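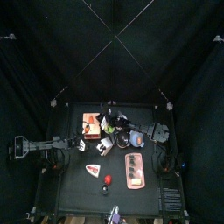

Los alimentos de juguete para cortar son piezas que imitan frutas, verduras u otros productos y que se dividen en dos o más partes. Pertenecen al grupo de los juguetes de imitación, junto con las cocinitas y las vajillas en miniatura. El juego necesita una superficie despejada, y la mesa puede cubrirse con una tela o un material oscuro, como la cubierta negra sobre la que se ve aquí una caja de madera rodeada de otros objetos. Sobre un fondo así los colores claros y vivos se distinguen con facilidad. La caja sirve en muchos hogares para guardar las piezas cuando termina el juego.

Materiales y unión

Las piezas se fabrican en madera maciza o en plástico. Las de madera suelen ser más pesadas y su pintura se gasta en los bordes con el uso. Las de plástico tienen la superficie brillante y se lavan mejor. Las mitades se mantienen juntas por medio de una cinta de gancho y bucle, de imanes o de un encaje a presión. La cinta produce un ruido al separarse que recuerda al corte verdadero — para muchos niños es la parte preferida —, pero pierde fuerza cuando se llena de pelusa.

El surtido de la casa Liltier contiene 10 alimentos y una tabla. El de Kneath, más amplio, llega a 36 piezas, contando cada mitad por separado. En los dos se incluye la zanahoria, que es una forma habitual en esta clase de juguetes por su silueta fácil de reconocer.
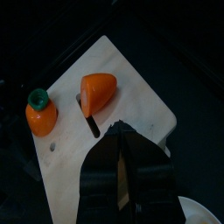
La tabla acompaña al juego y limita el lugar donde se corta. Es común que sea de madera clara, sin barniz o con una capa muy fina, y que tenga las esquinas redondeadas. Algunos modelos llevan un agujero para colgarla o una ranura en la que se guarda el cuchillo. Este último tiene el filo romo y se hace del mismo material que los alimentos.

Uso y conservación

El fabricante Brirura recomienda sus juegos a partir de 2 años, con la presencia de un adulto. La madera se limpia con un paño húmedo y no debe quedar en remojo, mientras que el plástico admite agua tibia y jabón. Las cintas despegadas se cambian por otras nuevas del mismo ancho.

Véase también: cocinita de juguete; juego simbólico; vajilla en miniatura.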